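Wallpapering a work nook: bullfinches, regrets, snacks
Workshops and Small Spaces > Walls and Finishes

wrenandstimpy wrote:
Finally papered the walls round the white table. It only took a Wednesday, two pots of paste and most of my goodwill.
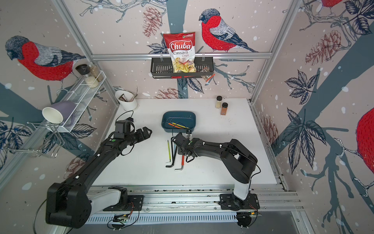

I wanted plain white. I was outvoted by my daughter, who had already fallen for the bullfinches, and now I work all day in a Christmas card. It's January, so for the moment I can claim it's seasonal. Come June I'll have to think of something else.

Two questions. Does pale pink with snow spots show the dirt as badly as I fear? And is the hanging basket on the back rail a good idea or am I just storing crisps at eye level? The cassava chips were meant to go in a cupboard. They like it there.

Fledilwood wrote:
Lovely paper. The pinecones save it from being too sweet.

Dirt: yes, it'll show, mostly at elbow height. I did our hall in something similar from Bettencourt and there's a grey stripe the exact height of my youngest. Get a matt varnish on it, but try it on an offcut first. Mine went yellow in one corner and I now own a very large plant.

Charoen Boonyarit wrote:
Basket good, crisps bad. Anything you can reach without standing up is gone by four o'clock. I speak as a man who once kept shortbread in a pen drawer.

I'd also move the jars. A wire shelf at an angle, glass jars, one of them full of white grains? I'd have that lot all over the table inside a week.

wrenandstimpy wrote:
The jars are fine! It's the shelf that's set at an angle, the jars stand up perfectly well on it. The black lid is the rice. The beige one predates my labelling phase and I'm not opening it to find out.

Storklow61 wrote:
Going to disagree with everybody. Don't varnish. You'll get a shine on the dark leaves and every overlap will look like a scar. Leave it alone, keep a spare roll, patch when needed. I paid 700 for a decorator to strip varnished paper out of a box room and he sighed the whole time, at no extra charge.

Fledilwood wrote:
Matt varnish doesn't shine, that's the matt part.

Storklow61 wrote:
Tell that to my box room.

Margarida Correia wrote:
Could you both take this to the varnish thread, it's only on page 4.

OP, a cheaper answer is a strip of clear film along the bottom where the table meets the wall. I used the Esden stuff, cut it with a craft knife, and you can't see it unless you're looking for it. My mother was looking for it.

And leave the basket where it is. Hanging things off the back rail keeps the tabletop for the tools, and you'll want that more than you want willpower.

wrenandstimpy wrote:
Film ordered. Spare roll also ordered, to keep Storklow happy. The crisps have been discussed and are staying.

Charoen Boonyarit wrote:
What's the little packet with the red label next to them?

wrenandstimpy wrote:
None of your business, Charoen.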